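Umbrellas: what works, what doesn't, and what I've stopped bothering with

By Terence Dobson

Most umbrella advice is written by people who want to sell you another umbrella. I have been reading it for years, usually in the hallway with something dripping on my shoes, and I have tried a fair amount of it. A good half made no difference. The bits below did, or at least did in our house in Belercombe, where the rain arrives sideways and the hall is narrow.

The worst tip going is "just let it dry naturally". Naturally where? A folding umbrella left to itself in a hall ends up as a heap of creased cloth with a stick in it. 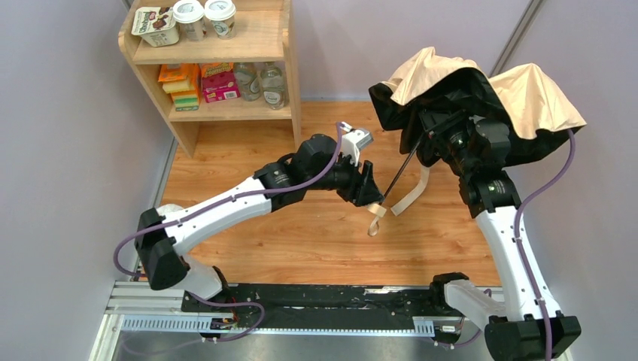
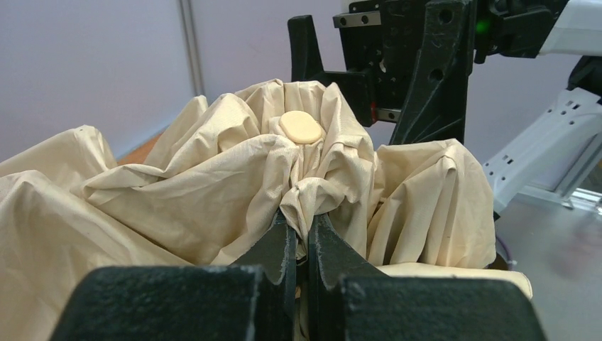
Folding is the part everybody skips, and I skipped it too until I had ruined a decent one. So I'll start there and come to drying afterwards, although in life they happen the other way round.

Folding one up again

Hold the handle in one hand with the canopy pointing down at the floor. Give it a gentle shake so the panels hang loose between the ribs. Then go round and pull each panel out by its edge until it lies outside the ribs like a page. If a panel is tucked inside, the rolled umbrella will have a lump in it and the strap won't reach. People then blame the strap.

Smooth the panels all the same way round. It doesn't matter which way, whatever the internet says, as long as it's the way that lets the strap come round and meet its fastening. Find the strap first. I have wrapped the whole thing beautifully and found the strap rolled up in the middle more often than I'd like to admit.

Roll from the top of the canopy towards the handle, turning the shaft and keeping your other hand closed loosely round the cloth. Don't squeeze hard. Squeezing sets creases, and a satiny fabric shows every one of them, especially in a pale colour.

If you can't get on with it by yourself, have somebody else hold the handle still while you do the panels. It feels ridiculous for an umbrella. It is much quicker, though, and I'd recommend it for anyone with stiff hands.

Drying

The standard advice is to leave the umbrella fully open until dry. Fine, if you have a spare room. We haven't. Half open does nearly as well, provided the cloth isn't lying on itself, and it takes up a good deal less floor. I hang ours by the wrist loop from the shower rail. If yours has lost its loop, a bit of string through the handle will do.

Things I tried and gave up on:

A hairdryer. Noisy and slow, and I didn't like what it was doing to the coating.

The airing cupboard. It dried the cloth well enough, but I forgot it was there and so did everyone else.

Standing it in a tall vase. The water runs down into the bottom and sits there, and the tip of the umbrella sits in it.

Newspaper under it, on the other hand, is fine. So is an old towel. You don't need the special mat. I bought the special mat, from Hollis, and it is a mat.

Don't put the cover on until the cloth is dry to the touch on both sides. The inside is the one to check, particularly if it's dark, as damp doesn't show up on black fabric in the way it does on beige. Use the back of your hand.

Creases

You will read that you can iron an umbrella on a cool setting. You can also iron a crisp packet. I'm sure somebody has managed it, but the cloth on most folding ones is thin and I wouldn't go near it. Open the thing in a steamy bathroom after a shower, smooth the panels with your palm, and leave it up until it's dry. The deep creases won't go completely. Nobody looks at them in the rain.

Marks on pale canopies

Lukewarm water, a drop of washing-up liquid, a soft sponge. Dab it, don't scrub, and rinse with more water than you think you need – leftover soap dries as a tidemark that looks worse than what you started with. Try a bit near the edge first. I have seen bicarbonate paste recommended and have yet to see it do anything except get into the stitching.

As for waterproofing spray, I'm in two minds. The tin promised a season. I did ours in March and it was soaking up water again well before the summer. It may have been the spray, it may have been me. I haven't bought a second tin.

Where to keep them

A hook by the door, one hook per umbrella. Stands look nice in shops such as Flarkurville, but short folding umbrellas vanish into the bottom of them and come out bent. We got rid of our stand and put up 2 hooks, which is as many umbrellas as we need. Before that there was a drawer of spares with broken ribs that I was going to mend, and I mended none of them.

If you do want to mend one, the usual fault is the cloth coming off the end of a rib. Needle, strong thread, a few stitches through the little hole in the rib end, and a knot you trust. A rib that has snapped is another matter. I have seen the splint trick with a bit of wire and tape, and mine lasted as far as the bus stop.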